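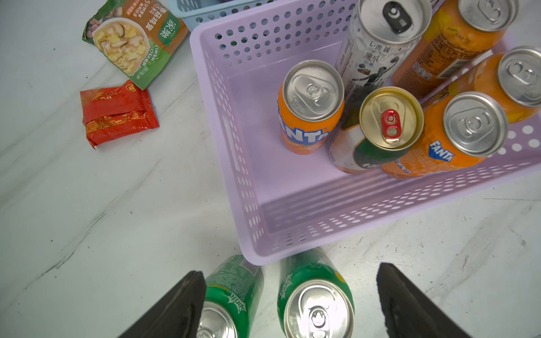

Tuesday, can bench. Swapped the Skekgate fingers for the Amum pair this morning — same tapered shape, grippier pads. I want a fair go at the same job with each: cans into the lavender basket, 20 picks a set.

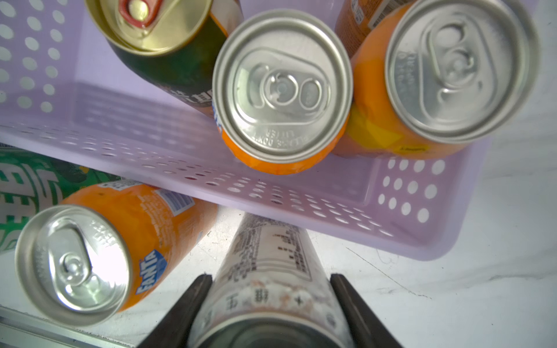
White can in the fingers, basket just ahead.

Yareli reckons I'm closing too hard and she's probably right, so next set gets a softer close. Colour balance on the wrist cams needs a look too. 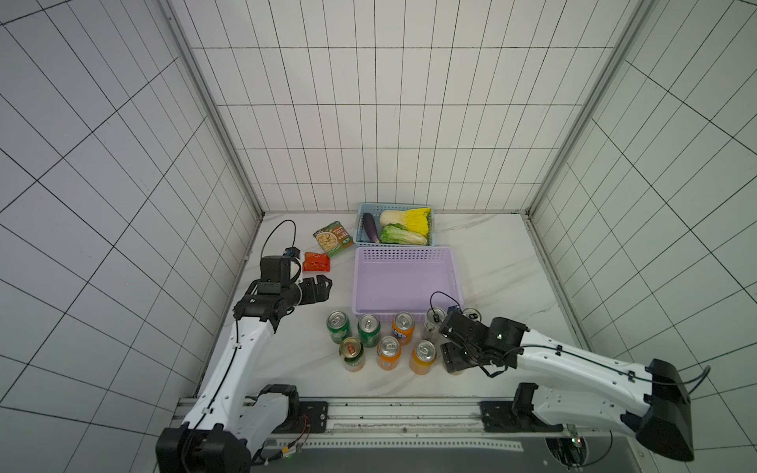
Right arm over the cans, view facing the back wall.

Ask Daniyal for spare pads.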